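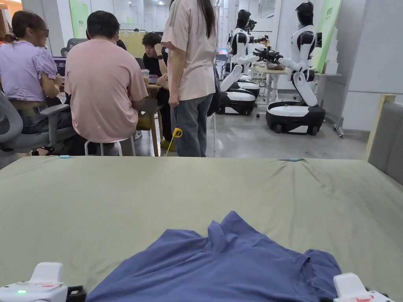
Selon Kazuhiro Mizuno, un vêtement usé est jeté trop tôt, parce que les gens ne savent plus coudre un bouton. Cette remarque a donné le sujet de notre projet.

1. Question de départ
Nous voulions savoir combien de temps les étudiants de Droridgate gardent un t-shirt de coton. Nous avons distribué un questionnaire dans deux résidences, Britska et Noguchi, et nous avons reçu 137 réponses.

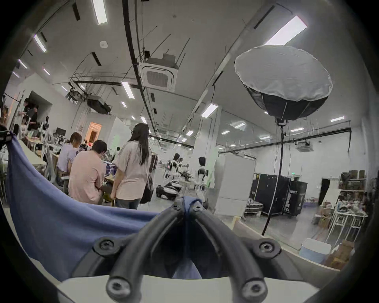

Le questionnaire était court – une seule page – et il demandait aussi ce que devient le vêtement ensuite : don, chiffon, poubelle.

2. Résultats
Environ 30 personnes ont déjà réparé un t-shirt elles-mêmes. Les autres citent le manque de temps ou de matériel.

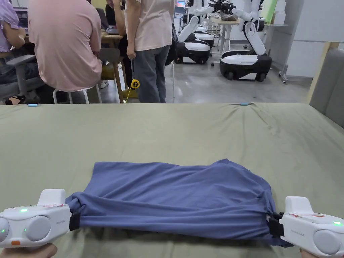 Le prix joue aussi un rôle. Quand le t-shirt a coûté peu, la réparation semble inutile à beaucoup de répondants, surtout à Britska.

3. Limites
Les réponses ont été données en janvier, pendant les examens. Nous n'avons pas posé de question sur le lavage, et c'est un défaut de notre travail.
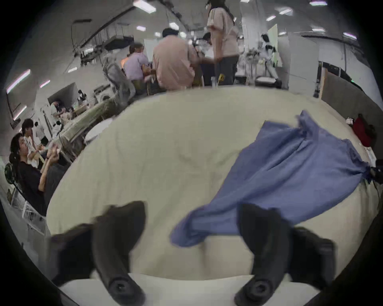 Fig. 4 – Grand tissu de couleur crème étalé sur une table.

Rapport remis le 26/5/26.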